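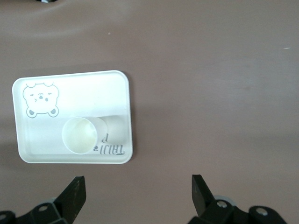
How do I clean a plastic tray that has a printed picture on it?

Use warm water, a soft sponge and a little dish soap. Please do not use the rough green side of a sponge or any powder, it scratches the print very fast. Dry the tray with a cloth and stand it on its side.

Can I put it in the dishwasher?

Look first under the tray, there is often a small sign. If you find no sign, wash it by hand. The trays from Murnen that we sell in our shop are only for hand washing.

My clear cups became cloudy. Can I save them?

Sometimes. Put them for 30 minutes in a bowl with warm water and three spoons of white vinegar, then rinse well. When the cloudiness comes from small scratches, vinegar will not help, and the cup stays so.

How do I remove tea stains from a white tray?

Mix baking soda with a few drops of water and leave it on the stain for around 13 minutes. Wipe it softly and keep away from the printed part.

Can I stack trays with the cups inside?

Better not. Cups roll when you lift the tray, and the rim of the upper tray can press on them. Stack the cups separately, and put a paper napkin between two printed trays.

Do you sell single cups?

We sell them in packs of two. For a single cup please write to Helju Org at the Trallela shop, she keeps some from opened packs.

Last changed: 2/4/21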